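Tabletop team notebook — February, arm practice before the Posari round

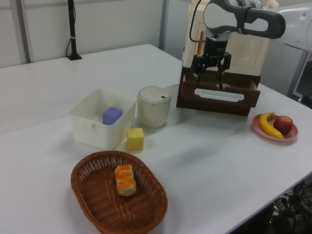
Started at 3:30 with Kamonchanok on the keyboard and me reading out tasks. Same list as last time, eight tasks, run in order, no resets between them unless something lands on the floor. The Posari rules say the judge reads each task once and the clock starts when they stop talking, so we are practicing it that way now.

The two foam cubes are still the easy ones. Yellow from the table into the bin went fine on every attempt. Purple out of the bin is slower. When it sits close to the front wall the planner wants to come straight down and one finger ends up on the rim. Kamonchanok added an offset so the approach comes in from the back and then slides forward. Better, but it adds time. I would like to try turning the wrist 90 instead and leaving the offset out. Not done today.

Bread to plate: works. We had trouble before with the grip closing too far on the toy bread and tipping it in the basket. Dropped the closing force to 38 on our scale (the scale is 0 to 100, it isn't newtons, please stop writing N after it in this book). It held at 38 on every lift. At 30 it slipped once.

Banana is hit or miss. The detector gives a box around the whole thing and we grab the center of the box, and with a curved object the center of the box is partly air. Depends how it's turned. Two ways to fix it:

Use the mask instead of the box and take the middle of the mask along the long axis. Kamonchanok thinks this is an afternoon of work.

Or keep the box and nudge the grasp toward whichever side has more yellow. Quick, ugly, would probably do for this round.

We agreed to do the quick one first so there is something that runs, then the mask version on a separate branch. Put the branch name in here when you make it.

Apple: fine as long as the banana isn't moved first. If the banana gets bumped into it the apple rolls and the stored position is wrong. The code should look again before every pick. Right now it only looks at the start of a task. That was my choice in the fall to save time and it was a bad one. Changing it.

Drawer. Most of the session went here. Opening from fully closed worked three times out of eight. The failures were all the same kind: fingers reach the handle, close, and the pull begins before the grip is finished. The pull command goes out on a timer of 1575 ms, and nothing checks the finger position. I raised the timer and it got better, but that is the wrong fix. Kamonchanok is going to read the finger width back and wait until it stops changing. Once that is in, put the timer back to 1575 and use it only as a cutoff.

Closing the drawer is a push and has never failed, so leave it alone.

Also noticed: the cable along the wrist gets tight when the last joint goes past its halfway mark in the drawer task. It didn't catch on anything. Still, I don't want to find out at the competition. We need a limit on that joint in the config file, and someone should look at the slack with the power off before the next session.

The canister isn't in any task. It's there as clutter, and the rules allow the judges to put up to three things on the table that we aren't asked to touch. So far the arm has stayed clear of it except on one wide swing toward the basket, when it passed closer than I liked. Raised the travel height. Slower again — we are spending seconds everywhere and will have to get some back.

Spoke to the Tanui team at lunch. They do the whole thing with recorded waypoints and no detection. They will be faster than us if the objects are where they expect. The rules say positions change between heats, so we'll see.

To do:
Finger width check before pull (K.)
Look again before each pick (me)
Banana nudge, then mask branch (K., then both)
Joint limit and cable slack (me)
Wrist turn for purple cube, compare times with offset
Write down the travel height, it's only in my head at the moment

Logs are in the shared folder under "drawer". The first two are junk, I had the old config loaded. Stopped at 6:10, arm parked, power off.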